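Unit 4: Surfaces and Finishes in the Small Workplace
Course handout, Introduction to Interior Planning
Instructor: Mahtab Daneshvar

Purpose of this unit

Students will learn to read a surface schedule and to judge whether a finish suits the work done on it. The reading for this unit is Chapter 6 of the course reader, together with the Wimwood case file.

4.1 Light and reflectance

Every finish returns part of the light that falls on it. Pale matte walls spread light evenly and soften shadows. Dark glossy surfaces return little light overall, but they mirror lamps and windows at certain angles - a frequent source of complaint in offices. A planner should check the position of each fixture against the seated eye level before approving a polished top.

4.2 Pattern and direction

Veined patterns have a direction, and the direction should be noted on the drawing. Veins that run front to back draw the eye toward the far wall and make a table seem deeper. Veins that run side to side make it seem wider. Strong contrast, such as white and lilac on black, calls for plain surroundings. Small parts and loose papers are also harder to find on a busy pattern, and this should be raised with the client early. 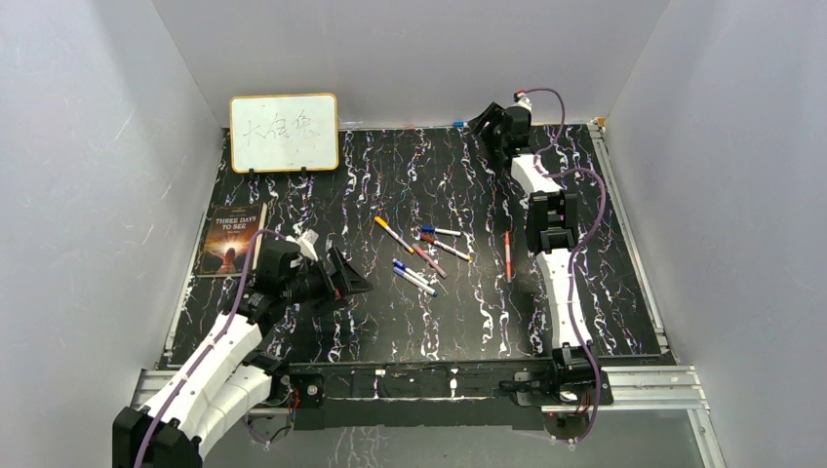 4.3 Edges and joints

The edge of a work surface receives more wear than its center. Metal edging resists knocks but may feel cold to the forearm. Students should record the edge type, the joint at each corner and any gap wider than the schedule allows.

4.4 Assignment

Using the Wimwood case file, prepare a finish schedule for the ground floor, which measures 1,458 square feet. The file lists 21 surfaces. Each entry must give the material, color, sheen and method of cleaning. Attach a written statement of no more than 155 words defending one choice of finish.

Schedules are submitted to Omid Shokri at the department office by 4:00 p.m. on the date posted. Late work requires written permission from the instructor.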